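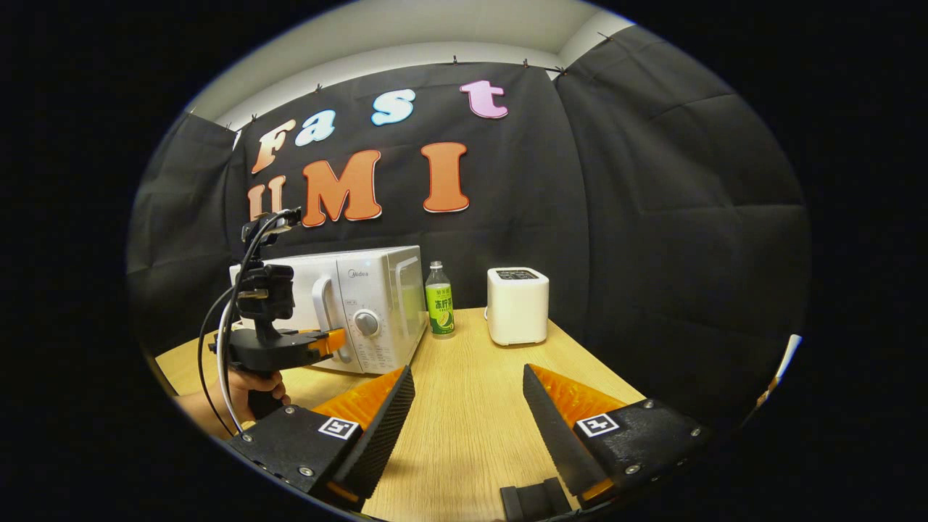
*The kitchen table, with "Fast UMI" up on the backdrop and two grippers reaching towards the appliances.*

I burned my thumb on a toaster when I was nine and have been slightly wary of kitchen gadgets ever since, so I had some sympathy with the robots at Rivcombe. They find toasters hard too. Microwaves are worse (all that door!) and a bottle with a screw cap can ruin a whole afternoon.

The Rivcombe student robotics club meets above a former carpet showroom, up two flights of stairs that smell faintly of underlay. When I arrived, eighteen people were trying to fit round a kettle. They have been at it since December, working towards a contest called the Osotell, where teams have to get a robot arm to do ordinary household jobs without anybody steering it. Open the microwave, put something in, shut it again. You and I would do it half asleep. The arm, left to itself, hasn't a clue.

So the students show it how. They do this with hand-held grippers, which are more or less a robot's hand with the robot taken off and a person put on instead. You hold the grip, point the fingers at the thing you want and get on with it while a camera watches from the gripper's point of view. Do it enough times and you have something for the arm to learn from.

"Enough times" is the bit that gets you. The club's target is 690 goes at the kitchen jobs alone, and everybody takes a turn. I asked Hubert Urbańczyk, who keeps the log, whether people got bored. He looked at me as if I'd asked whether water was wet. "Tuesday nights are mostly boredom," he said. "We've got a playlist."

I was allowed a go, and I'd love to tell you I was a natural. The fingers are the clever part – black ridged pads backed with bright orange ribs, a bit like the fins on a tropical fish – and they're bendy, so they wrap themselves round whatever you squeeze. That ought to make life easy. But I kept turning my whole body to see round my own hands, and apparently a robot arm can't lean sideways and stick its tongue out.

"Slower," said Cyprian Szewczyk, at my elbow. "And don't change your mind halfway."

I changed my mind halfway. I did it on the door handle, I did it on the bottle, and once I did it on nothing at all, just waving about in mid-air like somebody conducting a very small orchestra. Hubert put a neat line through each of them in the log. After forty minutes I had four goes worth keeping, and I was prouder of those four than of most things I did last year.

Cyprian is twenty and studying mechanical engineering, and he came to the club for what he calls "proper robots", meaning ones that fight. He stayed for the kitchen. What hooked him, he told me, was watching his gran Urska butter bread and realising he couldn't explain a single thing her hands were doing. He went home and tried writing it all out as instructions. He got to two pages and she hadn't picked up the knife yet.

There's a fair bit of argument in the room, most of it cheerful. One camp wants every go to be tidy, the same smooth reach each time. The other thinks the robot should see a few fumbles and recoveries, because real kitchens are full of them. This had been going on for weeks and had spread to the group chat, where I'm told it got quite heated over a spatula. Their tutor, Mrs Esposito, has refused to settle it. She's making them train the arm both ways and see.

The money is tight, of course. The club gets £200 a term, and a good chunk of it goes on screws and replacement fingers. The rest of the evening I was there went on the glamorous side of things – somebody re-tightening bolts, somebody else renaming files, two first-years having a long whispered conversation about whether the toaster had been nudged since last time. (It had. They moved it back.)

Near the end they let the arm in the next room have a try at the microwave door, using what it had learned so far. It reached out, stopped short of the handle, thought about it and closed its fingers firmly on thin air. A great cheer went up. The week before, it had gone for the wall.

The Osotell is in five weeks. Hubert has already booked the van, and Cyprian has been told he's carrying the microwave.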